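Subject: Re: [zundton-kitchen] Sourdough starter gone flat after the move

On a morning in August, a list member wrote:

> We moved to Starnby in the spring and my starter has not been the
> same. At the old place it doubled by lunchtime. Now it gets a few
> bubbles, smells like nail polish remover and sits there. Same flour,
> same jar, same ratio. I feed it once a day, before work. The kitchen
> runs warmer than the old one and the tap water tastes of chlorine.
> Should I throw it out and start over?
>
> Also, does anyone still have the rye loaf recipe that went around
> the list a few years back? The one with the caraway soaked overnight.

Don't throw it out. The nail polish smell is a hungry starter, and you more or less gave the answer yourself when you said the kitchen is warmer. A feeding that lasted a full day at the old place is probably used up by mid-afternoon where you are now. By the time you get home it has been without food for hours.

I would change one thing at a time, in this order.

First, feed it more. If you have been doing equal parts starter, flour and water, go to 1 part starter, 3 parts flour and 3 parts water by weight. Keep the total small so you aren't wasting flour. I keep 40 grams in the jar between bakes and build up the night before.

Second, if the bigger feeding doesn't bring it around in a few days, feed it 2 times a day, before work and again in the evening. Once it rises and falls on a schedule you can guess, go back to once a day or put it in the fridge.

Third, the water. I doubt it's the problem, but it's easy to rule out. Fill a pitcher the night before and leave it uncovered on the counter. That works for plain chlorine. Some towns use chloramine, which doesn't go off by standing, and in that case use filtered or bottled water for a week and see whether there's a difference. The water utility will tell you which one they use if you call.

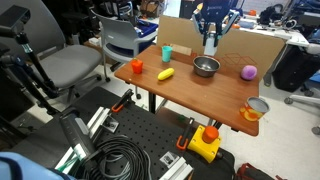
Flour is the other thing I'd look at, even though you say it's the same. The same bag label can mean a different crop, and a bag that has been open through a move may be old. A spoonful of whole rye in each feeding perks up a slow starter faster than anything else I've tried. The Stoltell medium rye is fine for this. You don't need anything fancy.

Mark the jar with a rubber band when you feed it and look at it whenever you're home. If it rises and drops back while you're at work you will see a ring of dried paste above the level. That means it is active and you're just missing the peak. I spent most of one summer thinking mine was dead for that reason.

If you see pink or orange streaks, or fuzz, then yes, throw it out and wash the jar in hot water. Gray liquid on top is harmless. Pour it off or stir it in.

On the rye loaf: it was in the Szczepańska booklet, the spiral-bound one with the green cover, printed in 2000. My copy has lost the page with the oven temperatures, so what I have is partly from memory:

500 g medium rye
200 g bread flour
300 g active starter
480 g water
14 g salt
1 tablespoon caraway, soaked overnight in some of the water

Mix everything, rest it an hour, put it in a greased loaf pan and let it rise until small holes show on the surface. I start hot at 450 F, drop to 375 F after fifteen minutes, and bake until it's done in the middle, usually close to another hour. Leave it wrapped in a towel until the next day before you cut it. It's gummy if you don't.

If someone has a complete copy of the booklet I'd like the page on scalded rye too. Mine stops halfway through.

--
zundton-kitchen mailing list
To unsubscribe, send a blank message with "unsubscribe" in the subject line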